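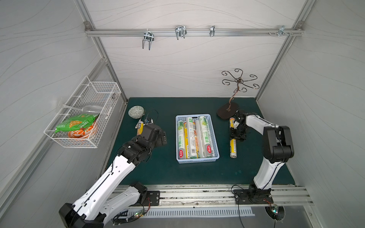 The longest argument at Cadar last year was about whether a robot should be allowed to change its mind.

Efua Tsikata thought it should. Botond Lengyel, who shares her office and most of her biscuits, thought a robot that changed its mind was a robot with a bug. They settled it as researchers do, by spending the whole of November making two arms tidy up.

Cadar is a small lab on the upper floor of a former seed merchant's in Unton, and tidying is its speciality. The arms put things in trays. They put kitchen rolls of one sort and another beside other kitchen rolls, tubes beside tubes, and now and again they are asked to deal with a bowl. It sounds like the sort of chore you would give a bored nine-year-old, and for years the bored nine-year-old has been winning comfortably.

The trouble is a matter of commitment. Most robots that learn by copying people do so in short bursts. The robot looks, plans a second or two of movement, carries it out with its eyes more or less shut, then looks again. Plan too long a burst and it will sail on through a grasp that has already gone wrong, closing its fingers with great dignity on nothing. Plan too short a burst and it dithers. It sees two equally good ways to pick up a tube, leans towards one, looks again, fancies the other, and spends the afternoon trembling in between.

"We called it the buffet problem," says Tsikata. "You know the man. He's got the tongs in his hand and there's a queue behind him."

Her method, which the group named Kwofie, lets the robot decide for itself how long to stay committed. Each time it plans, it drafts 12 versions of what it might do next and compares them. Where the drafts agree, it gets on with the job. At the point where they begin to part company, it stops and has another look. Crossing open space, the drafts agree for ages and the arm goes briskly. Close to an object they start to squabble, and the arm slows down and pays attention, much as you would when threading a needle or reversing past somebody else's car.

Lengyel's objection was that drafts can agree and still be wrong. He is a man who checks the gas twice. He wanted a fixed burst, well tuned, and he wanted it tested properly against the clever version. So Carol Oakley, who runs the lab's experiments and is feared for it, drew up the contest. Both methods learned from the same 2843 demonstrations, every one of them steered by hand. Each then got 700 attempts at tidying, with the objects laid out from cards that Oakley had shuffled herself and kept in a locked drawer.

Kwofie finished 612 of its attempts. The fixed burst finished 531. Lengyel asked to see the cards.

The gap was widest where you might hope. On long, slim things, which can be grabbed almost anywhere along their length and so offer endless scope for indecision, the fixed method failed more than twice as often. On squat things there was hardly anything in it. With shiny wrapping, both methods were poor, and Kwofie was poor more slowly. Its drafts disagreed about everything, so it stopped to look, saw the same glare as before, and stopped again. One attempt was called off when the arm had moved the width of a thumb in four minutes.

Two arms make matters worse, and this is the part that Fuseini Quaye has inherited. Each can be sure of itself while the pair of them are heading for the same spot. At present they take their looks together, so one nervous arm holds up its confident neighbour. Quaye has tried letting them look separately. He describes the results as "lively" and has ordered more fingertips.

The group's paper went online on January 15, 2023, with Lengyel as second author and a paragraph on page seven that is unmistakably his. It says that agreement should not be mistaken for knowledge. Tsikata wanted it cut to a sentence and got it down to four.

Yaa Frimpong, who builds warehouse pickers at Sikach and has no part in the work, read the paper twice. She likes the idea and worries about the bill. Writing 12 drafts takes a fair bit of computing, and her customers pay by the parcel. "I'd want to know what it does with three," she says. Oakley has shuffled a new set of cards to find out.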